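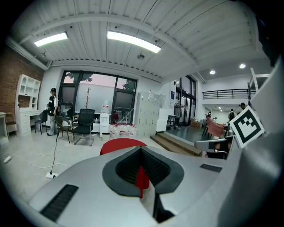 I have had the room on Lengyel Street since September and I still move the chairs every few days. I said in my last post that I would write down how the setup was going, so this is mostly about furniture, with some notes on light and power at the end for the two people who asked.

For anyone new, I gave up working at my kitchen table over the summer and took a share of an open-plan room in Bakham. It has brick on one side, a ceiling of white corrugated panels with a big curved beam across it, and a black-framed window divided into panes. The floor is gray. The lease came with the lights and the heat and nothing else, so all of the furniture had to be found, carried up and argued over.

## The desk

The white desk was the first thing in. It's one of those units with open cubbies up top and drawers underneath, and I bought it used from Govuvex, the office clearance place out past the rail yard. I paid $193 for it. New, a similar one would have been a lot more than I wanted to spend before I knew if I'd stay.

It took two trips. The shelf part and the drawer part come off each other, but I didn't know that until I had tried to get the whole thing around the turn in the stairs and taken some paint off the wall. The seller had thrown the bolts into one of the drawers, taped up in a sandwich bag. I was one short and went to the hardware store with one of the others in my pocket to match it.

I put it against the brick. I had first planned to have it under the window, which is where everyone says to put a desk. I tried that for a week. In the afternoon the sun came in low and I couldn't read my screen, and I spent a lot of time watching the trees. Against the wall I get the daylight from the side and there's nothing much to look at, and I get more done.

The cubbies have been more useful than the drawers. I keep paper in one, the label printer in another, and a few just collect things until I clear them out. The drawers I use for anything I don't need in a normal week. If I put something I do need in a drawer, I forget I own it and buy another. I found a second tape measure last month that way.

One thing I'd change is the height. It's a little low for me. I put furniture pads under the feet, stacked two deep, and that helped a bit. Proper risers would be better, and I have them on the list.

## The chairs

This is where most of the trouble has been.

We have a mix. There's a black chair with metal legs at the desk, a couple of wooden ones, and a black mesh office chair on a metal base. None of them match and I don't care about that. What I care about is which one I'm sitting in at four in the afternoon.

The mesh chair is the best one for long stretches. It was also the most expensive, and it came from Cereo, which sells returns and floor models online. The listing said light wear. There was a squeak when I leaned back, which went away after I took the seat off and tightened everything underneath with a hex key. I'd recommend doing that with any used office chair on the first day. Half of the bolts on mine were only finger tight.

I like the mesh in warm weather. In winter I expect I'll want a cushion on it. The arms are the one part I don't get along with. They hit the front edge of the desk before I'm close enough to type comfortably, so for desk work I've gone back to the chair with the metal legs, and the mesh one has ended up out in the room where people use it for reading and phone calls. That wasn't the plan. I bought it for the desk.

The metal-legged chair is fine for a couple of hours. It doesn't roll and it doesn't adjust, and I get up more often when I'm in it. I suppose that's good for me. The legs scraped when I pushed back, so I put felt on the feet. The felt came off within a week. I tried the slip-on rubber kind after that and they've stayed put.

The wooden chairs are the oldest things we have. The one with the dark seat came from my parents' dining set, and it has been through at least four apartments with me. I reglued the back rungs before I brought it over. If you've got a wobbly wooden chair, it's an easy job:

1. Pull the loose joint apart all the way. A rubber mallet helps.
2. Scrape off the old glue. New glue won't hold on top of old glue.
3. Put wood glue in the hole and on the end of the rung.
4. Push it together and pull it tight with a clamp or a ratchet strap.
5. Wipe off what squeezes out with a damp rag.
6. Leave it overnight before anyone sits in it.

I used a ratchet strap and put a folded towel under the buckle so it wouldn't dent the wood. It has held up well, and people do sit in it sideways and lean.

The other wooden chair lives by the little white side table at the end of the brick wall. That corner is where I eat lunch. I made a rule for myself that I wouldn't eat at the desk here, and so far I've mostly kept it. The table is just big enough for a plate, a glass and a book, and when I'm done there's no room to spread out and pretend to be still having lunch.

## Where things go

I don't like a lot of furniture in the middle of a room, and I've been trying to keep the floor between the desk and the window clear. It doesn't stay that way. Chairs drift. Somebody pulls one over to talk and it's still there the next morning, and then a second one joins it.

I tried putting them all back against the wall at the end of each day. I kept that up for maybe two weeks. Now I only put back the ones that are in the way of the door, and the rest stay where they ended up. If they've been sitting in the same place for a while, that's probably where they should be.

I've also thought about a rug. A rug would quiet the room down, and it needs it. Brick, glass and a hard floor all bounce sound around, and on a call I can hear myself coming back. The problem is the mesh chair. I'd want a rug big enough that nobody has to roll over the edge of it, and at that size the ones I've looked at start to cost more than the rest of the furniture put together. Curtains might do the same job for less. I haven't decided.

## Light

The fluorescents are bright and even, and I don't love them. They make everything look like a school. I leave them on when it's overcast or when other people are in, and on my own in the late afternoon I'd rather have the recessed downlights on the lower part of the ceiling and a lamp.

The window does most of the work during the day. Some of the glass is frosted, and I was ready to complain about that when I signed the lease. I've come around. The clear panes give us the trees and the sky, and the frosted part lets in light that doesn't land in anybody's eyes. Toward evening the sky goes pinkish behind the leaves, and it's a nice time to be in there.

Cleaning the panes is slow. With one big sheet of glass you can run a squeegee across and be finished. With divided panes you're doing corners all morning. I use a spray bottle with water and a little dish soap, a small squeegee meant for shower doors, and an old T-shirt for the edges. The outside isn't my job, thankfully.

## Power

I underestimated this part. There aren't many outlets on our side, and the ones there are don't line up with where anyone wants to sit. We have white power strips on the floor, and we also have a cable that drops down from overhead to feed one of them. Having it come from above keeps one cord off the walking path, though it does mean there's a cable hanging in the room.

The cords on the floor bother me more. I've caught a chair leg on one. I bought a length of the rubber cord cover that lies flat, cut it to fit, and then we moved a strip and it was the wrong length. It's rolled up in a cubby. I'll put it down again once I believe the layout.

What I did get done was labels. I put a strip of masking tape on each plug, with what it belongs to in marker. It looks bad and it's the most useful thing I've done in there. I used to unplug the wrong thing a couple of times a week.

I also mounted a small strip under the back of the desk with screws, so the lamp and the phone charger plug in up there and only one cord has to reach the floor. Check how thick the panel is before you pick your screws. I held mine up against the side first, and they were a little too long, so I cut up a plastic lid for spacers.

## Still to do

- Desk risers
- Rug or curtains, one or the other
- A hook by the door for bags
- Touch up the stairwell where I hit it with the desk
- Put the cord cover down
- Return the extra tape measure, if I can find the receipt

I'll look at rugs first. Govuvex told me they sometimes get carpet remnants from office moves, and they're holding one for me to come and measure.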